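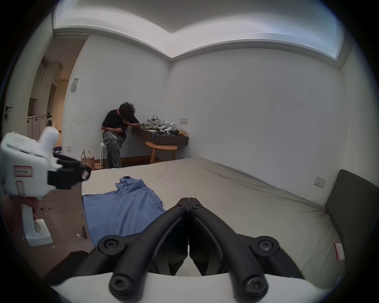 Handgreifer am Bett, ein blaues T-Shirt liegt auf dem Laken.

Betex sucht Mitarbeitende (m/w/d) für Wäsche und Greiferführung
Teilzeit, ab Februar, 2 Stellen

Bei Flornico falten wir Wäsche für möblierte Wohnungen. Einen Teil davon sollen künftig Maschinen übernehmen. Dafür führen unsere Leute die Handgreifer selbst und legen T-Shirts und andere Stücke so zusammen, wie sie es mit den Händen gelernt haben.

Was sich dadurch ändert: Eine Schicht besteht je zur Hälfte aus gewöhnlicher Wäschearbeit und aus Arbeit mit den Greifern. Gezahlt wird für beides derselbe Stundenlohn. Stückvorgaben gibt es beim Greifen nicht mehr – die alte Regelung hat der Betriebsrat mit uns abgeschafft. 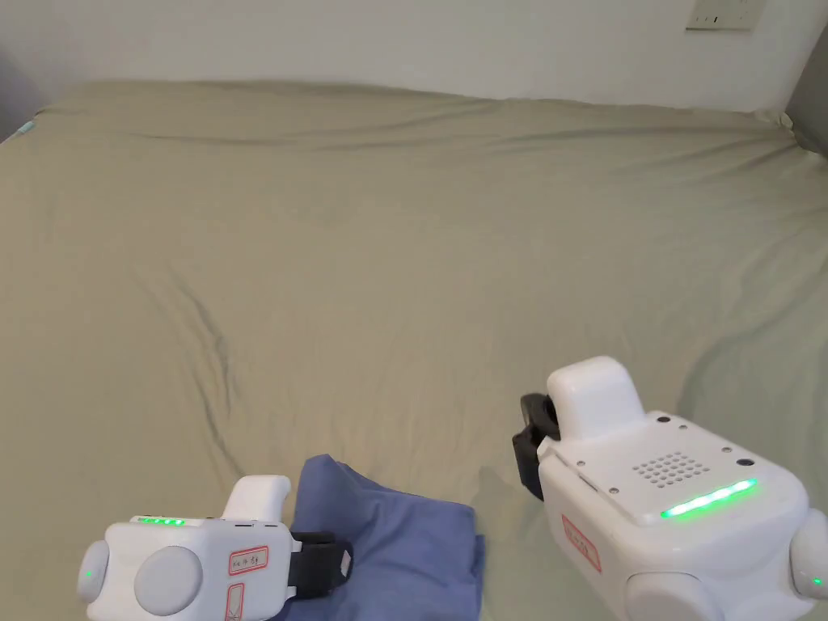
Blaues Tuch zwischen zwei Greifern auf grünem Spannbettlaken.

Ihre Aufgaben
Wäsche falten, mit und ohne Greifer
Betten beziehen
Fehlversuche kurz notieren
Neue Kolleginnen und Kollegen anlernen, nach der Probezeit

Das bringen Sie mit
Erfahrung in Wäscherei, Hotel oder Haushalt
Ruhige Hände, Arbeit im Stehen und im Sitzen
Deutsch für Absprachen im Team
Technische Vorkenntnisse sind nicht nötig, die Einarbeitung übernimmt Zsolt Vass.

Der Vertrag ist unbefristet. Der Sonntag ist frei.

Bewerbung mit kurzem Lebenslauf an Noemi Marino, Personal, Kennziffer 412. Fragen zur Schichtplanung beantwortet Mirko Negri – am besten vormittags.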